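Ticket: Drive reinsertion results don't match between the two evaluation scripts
Project: Kelmendi (PC disassembly and reassembly)
Opened by: Suha Hourani
Assigned to: Botond Bozsik
Priority: normal
Status: resolved, one follow-up open

Suha Hourani, 9:40 am
I'm filling in the results table for the drive task and the numbers don't agree. The old script gives the Vernine policy 112 successful trials on the held-out set. The new one gives 75 on the same logs. Same checkpoint, same config file. I ran both twice and got the same thing each time. I need to know which one goes in the paper.

Botond Bozsik, 10:15 am
Can you tell me which label file the new script is reading? There were two in the shared folder as of last night.

Suha Hourani, 10:22 am
The one Emil uploaded. I deleted the older one locally and reran to be sure. Still 75.

Botond Bozsik, 11:50 am
Then it isn't the labels. The two scripts use different success rules. The old one looks at the gripper only: if the fingers closed, moved over the bay and opened again, the trial passed. The new one uses Lorenz's image check on the last view of the trial. I pulled views of the workspace to see what the check has to deal with.
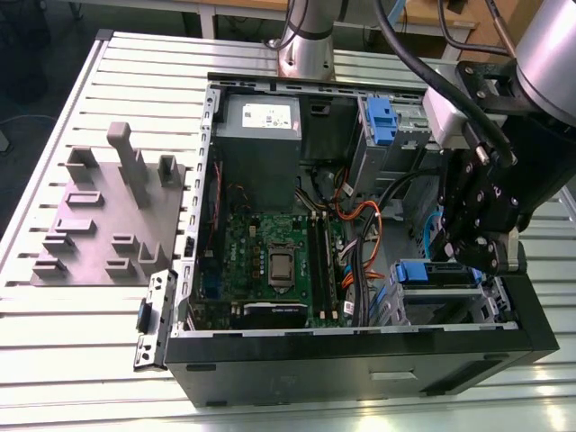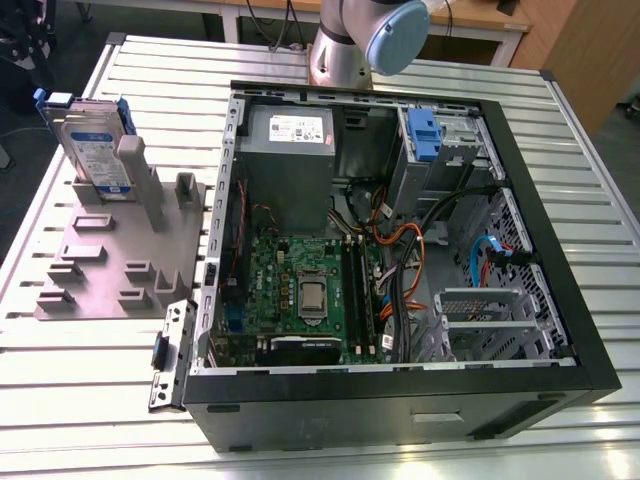
The image check compares a crop of the drive area with a reference crop, and the match score drops whenever the arm covers part of it. With the gripper reaching down just above the lower drive bay, as in the first view, the crop is mostly arm and the score means very little. The second view has the hard drive standing in the fixture in its blue caddy and no gripper over the bays, so both crops can be read properly. My guess is that many of the missing trials are scored too early, before the arm has backed off. Lorenz, does the check wait for the retreat move?

Lorenz Tanner, 1:05 pm
No. It takes the last image before the episode flag is set, and the flag is set when the gripper opens. That was fine on the Otby setup, where the camera was on the other side. I can move the flag to the end of the retreat. The images are already in the logs so we don't need to rerun anything on the robot.

Atif Niazi, 1:20 pm
Please also crop the fixture and not only the bay. If the drive is still in the fixture at the end, the trial failed, and that is a much easier thing to detect than whether a drive is seated. It would also catch the trials where the gripper closed on nothing — the old script passes those.

Lorenz Tanner, 3:30 pm
Done, in the branch kimton-check. Changes:
- final image is taken after the retreat
- second crop on the fixture, trial fails if a caddy is found there
- trials where the two crops disagree are marked "unclear" and left out of both counts

Suha Hourani, 4:45 pm
Reran on all 2846 logged episodes, training and held-out. The held-out count is now between the two old numbers, with 19 marked unclear. Who is going to look at those?

Emil Trummer, 4:58 pm
I will. I did the first labels so I know what a half-seated drive looks like from that camera. Please send me the episode list and not the images, I want to step through the joint data as well.

Botond Bozsik, 5:10 pm
Setting this to resolved. For the paper, use the new rule for every method in the table, including the scripted baseline. Don't mix the two. The old rule favors any policy that opens its gripper in the right place, and the baseline always does that.

Follow-up (Emil): hand labels for the unclear trials, then Suha updates the table. The methods section still describes the gripper-only rule and needs to be changed before it goes to Atif.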